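How to hang and space shirts on an open rack

Step 1. Clear the rod
Slide everything to one end and wipe the rod with a dry cloth. A wooden rod picks up dust that shows on light fabric.

Step 2. Hang the T-shirts
Feed the hanger up through the hem so the crew neck doesn't stretch. Line up the shoulder seams with the arms of the hanger.

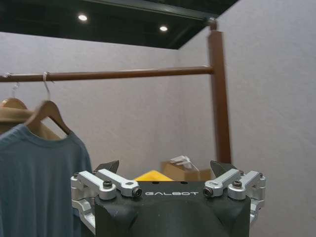
Keep heavier pieces near the end of the rod and leave a finger's width between hangers. Turn all the hooks the same way.

Step 3. Check the floor
Sweep along the baseboard before you hang anything long. Coats and dresses should clear the floor by a few inches.

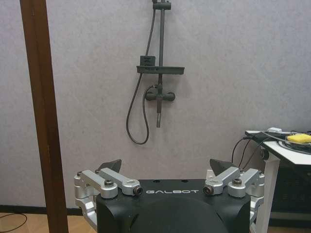
Step 4. Rotate in April
Move the sweaters to a drawer and bring the short sleeves forward.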